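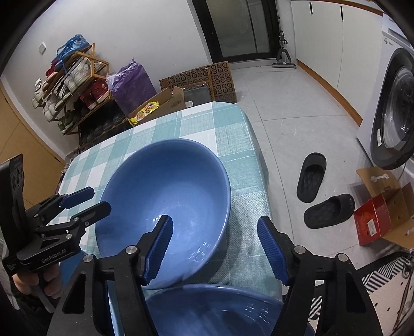
Household Chores and the Present Limits of Machines

The question put to this blog most often since the spring concerns housework. Readers wish to know whether a machine can be bought, or will soon be bought, that clears a table, washes what was on it and puts the clean things away. My position in June is that no such machine is ready for an ordinary home, although several parts of the work are nearer to ready than they were when I last wrote on the subject.

Setting a bowl on a table is a suitable place to begin. A person does it without thought. With a two-jaw gripper, one jaw has to pass over the inside of the bowl and the other has to stay outside it, so that the wall of the bowl lies between them. The pads then close on a curved, glazed surface. Too little force and the bowl slides. Too much, or force applied at the wrong angle, and the bowl swings about the point of contact and lands on its foot with a crack. A glossy glaze adds a second difficulty, as the reflections move when the camera moves, and a vision system may take a bright patch for an edge.

Much current work therefore starts with people. An operator performs the chore with a gripper held in each hand, with the same kind of jaws a robot would have, and the recorded motion is used for training. I consider this a sensible method. It brings in real kitchens, real tablecloths and real clutter, and it does not require a costly arm to be installed in every home where lessons are gathered. Its weakness is that a person supplies a great deal that the record may not carry. The operator feels the weight of the bowl through the handle and corrects for it before anything has visibly moved.

A note on rooms

Rosaire Robichaud, with whom I worked for many years in plant maintenance, holds that the factory will have its general-purpose machine long before the home does. I agree with him, and the reason is the floor. On a shop floor the aisle is painted and kept clear. In a home there are slippers where they were last stepped out of, an open carton or two, a cable along the floor, a striped rug with an edge that can be caught by a wheel, a mop standing by the glass door. A shoe rack alone would occupy a research group for a season: dark shoes on the bottom shelf, white sneakers on several of the levels above, a blue pair on the top. Matching pairs by sight is within reach. Drawing out one shoe without bringing down its neighbor is harder.

It is worth observing that the washing machine has been in the home for generations and is still the most successful household robot most of us own. It succeeds by asking the household to bring the laundry to it. The loading, the sorting and the folding remain with us.

What I was able to measure

At Jamalwood, the small workshop where I keep a bench, Jade Hawthorne and I ran a modest trial this year. We set a single task, which was to lift an empty bowl from a cloth-covered table and place it inside another of the same kind. The arm was given 60 attempts. It completed 40 without help. In 3 of the remainder the bowl was dropped, and in the others the gripper either missed the rim or took hold of the tablecloth along with the bowl. The cloth caused more trouble than we had planned for. Ms. Hawthorne has since repeated the trial on a bare tabletop with better results, and she intends to publish them herself.

I would caution against reading much into these figures. We used one table, one lamp and one sort of bowl. Thérèse Arsenault, who read an early draft of this post, objected that a success rate means little without the time taken, and her objection is fair. Our arm needed up to 30 seconds for each placement. A child of six is faster and will also answer questions.

The shop floor

Ferenc Kiss wrote to ask whether the position is different in light assembly and packing. It is, to a degree. Where parts arrive facing one way and leave facing one way, machines have done the work for decades. Where parts arrive loose in a bin, the results depend on the part. At the Campbell site, where Mr. Kiss is employed, the packing of rigid cartons has been handed over and the packing of soft pouches has not. Pouches sag, overlap and present a different outline each time. The operators there clear jams by hand several times in a shift.

Advice to readers considering a purchase

Darlene Cormier asked me plainly whether she should set money aside for a home machine. My answer was that she should buy a good dishwasher and wait. Anyone who does see a demonstration should ask to have the object moved a little to one side, and then turned, before the task is run again. Ask also to see it done with the customer's own dishes. A demonstrator who agrees to both requests deserves attention, whatever the outcome.

I intend to return to the matter of nested bowls once Ms. Hawthorne's results are available. The next post will deal with floor mops, wet and dry, and with the correspondence I have received about the Tarkari wringer bucket.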